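Small cars, long roads: the wagon makes its comeback

13 February 2020

Park a Loltuvitz Magesa beside any of the tall crossovers in a supermarket lot and it looks almost shy. The roof comes up to my chin, the bonnet is long and low, and the tailgate opens onto a load floor you can reach without a step stool. I've spent two weeks with one and I don't want to give it back!

Station wagons were supposed to be finished. Loltuvitz stopped building its last one when buyers drifted to anything with a raised ride height, and the Ukport plant that made it went over to delivery vans. Now the line has been split again, with 300 wagons a week planned once the second shift starts in June.

What a lovely thing it is to drive. The steering has real weight off centre, and on the patched bitumen north of Ukport the body stays level where most rivals would be nodding like a rocking horse. The 2-litre petrol engine isn't quick, but it's smooth and happy to be worked, and the 5-speed manual (a manual, in a family car, in this day and age) has a short, oily throw that had me changing down for corners that didn't need it.

Fuel comes from a 56-litre tank, big enough that I crossed to Plurnorau and back on one fill with the wipers going most of the way. The rear seats fold flat with a tug on a strap. There's a deep bin under the floor for muddy boots, and the cargo blind stows in its own slot — such a simple idea, and so few makers bother.
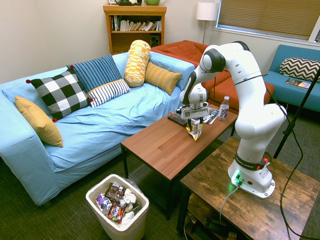
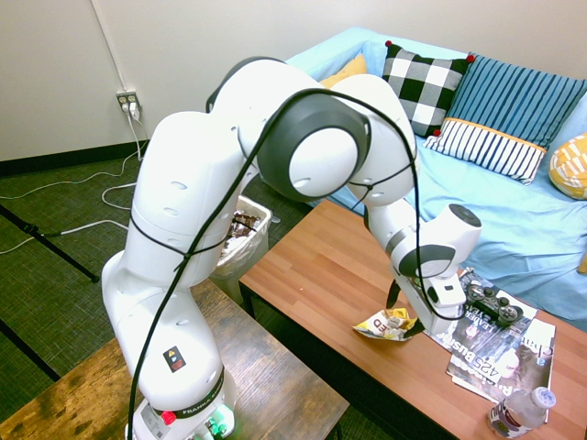

Grumbles? A few. The touchscreen buries the demister two menus down, the door pockets won't take a large bottle, and the base grey cloth picks up dog hair like Velcro. Tall drivers will want more thigh support on a long day.

I'd still have it over the crossover Loltuvitz sells for the same money. Order the dark green paint and the heavier roof rails, and leave the bigger wheels alone, as they spoil the ride.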